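**Ratside Supper Club, minutes, October 17, 2021**

I took notes again, so blame me for the spelling! We started late and had coffee first. Last month's minutes were approved with one fix (the Stusta hall deposit is $85, and I had written $58, sorry).

**Hall.** Stusta can give us the big room in December, but they want us out by 9:30 sharp. I said yes on the spot and everybody seemed fine with it. The kitchen key costs us another $30, refundable.

**Menu.** This took forever. We voted for the potato bake and a soup, and the dumplings lost by 2 votes (I'm still a little sore). Sadowski will sell us bread at the same price as last year, if we order a week ahead. I'll call them.

**Serving stuff.** Our old platters are chipped and I'd love to see them gone. We talked colors for way too long, then agreed to get a quote from Gostico and spend no more than $90.

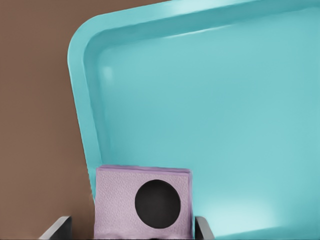 *Turquoise tray with a raised, rounded rim.*

**Sign-up sheet.** Going up by the coat rack this week. Please write down allergies this time, and write them so I can read them!

**Other business.** Somebody asked about live music. I like the idea, but the room echoes like crazy, so we'll talk about it next time. Parking is still a mess, and I'm writing to the city again.

We wrapped up at 8:40 and stacked the chairs.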